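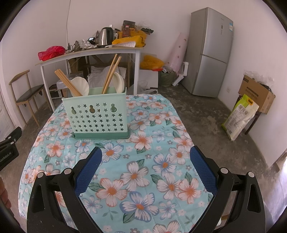
Unit 6 handout: notes for the demonstration visit

Last updated: December

These notes cover the morning session at Braklow and are to be read before the practical. Bring a printed copy. The afternoon session at Stiro has its own sheet.

1. Purpose of the visit

The demonstration deals with the collection of manipulation data using hand-held grippers. The operator carries the gripper and does the task directly. A camera on the tool records the jaws and whatever lies in front of them. No robot arm is needed at this stage. Students who have only worked with teleoperated arms should review the Unit 4 material on kinematic mismatch, as Despina Babić will assume it.

2. The tool

Points to note when the gripper is passed around:

Two black jaws, opening symmetrically, each faced with a blue textured pad. The inner edges of the pads are finely serrated.

Silver pivot caps at the joints, two per jaw. Wear at the pivots shows up as play at the jaw tips, so check for it before recording.

Linkage arms below the joints, with elongated openings. Keep fingers and sleeve cuffs clear.

The jaws stay in the camera's view at full opening. This matters for labelling, where jaw width is estimated from the image and compared with the encoder value.

3. The task

The station is a cloth-covered table with a pale green plastic utensil basket on a darker green base tray. The basket holds wooden chopsticks in two groups and white ladles. The exercise is to remove one named utensil, set it on the cloth and return it to the basket.

Difficulties to watch for:

(a) Chopsticks with their square ends bundled tightly give the jaw very little to enter. Where the tips are separated, one stick can be approached from the side.

(b) A ladle seen side-on presents a different grasp from one seen with its bowl showing. Record which was used.

(c) The basket is light. A pull that is not close to the axis of the utensil will tip it or drag the tray.

(d) The cloth is printed with large flowers and has fold creases. Both are useful for tracking camera motion, but the cloth can shift. If it does, discard the episode.

The room is furnished and cluttered, with a kettle, bags and packaging on the back table and a refrigerator in the corner. Leave all of it where it is. Costel Hoxha's view is that policies trained on bare benches transfer poorly to homes; the counter-argument is in the Morais reading, and you should be able to state both.

4. Procedure

Episodes are capped at 56 seconds. Start with the jaws spread over the cloth, clear of the basket. Hold still for the sync tone, then begin. Finish in the same position.

Do not correct a failed grasp by using the free hand. Open, withdraw and try again within the same episode, then mark it R on the log sheet.

The Dritard set used in the lab exercise contains 3000 episodes, of which 337 are marked R. Keep these in for part one of the exercise and filter them out for part two. Training runs are limited to 300 epochs in both cases.

5. Report

Two pages, plus the log sheet. Cover the following:

Choice of grasp for each utensil and the reason for it.
One source of error in the recorded jaw width.
Whether retries should be kept in the training set, with reference to your own results.

Colour plots are fine. Label axes and give units. Reports go to Selma Obradović by 5 pm on the due date listed in the unit outline. Questions on the log sheet format go to Zulkifli Tuhumury.

Shares: 4 | Comments: 0

Contact: Rosário Henriques, unit coordinator | Back to top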